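3.2 Collection of demonstrations

All demonstrations were recorded in the Litden office with two hand-held grippers, and no robot arm was present. Six operators took part, and together they gave 145 demonstrations. Each gripper carries a marker cube, from which we compute its pose. 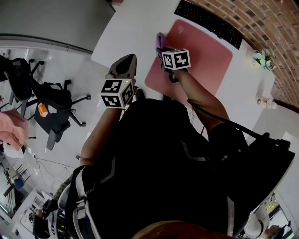 Figure 7. An operator at the desk with both grippers; the right one holds a purple object on the pink mat.

How is a demonstration divided into steps? We cut the recording at each moment when a gripper opens or closes, and the parts between the cuts are used as steps.

We removed 34 demonstrations in which the pose was lost before the final step.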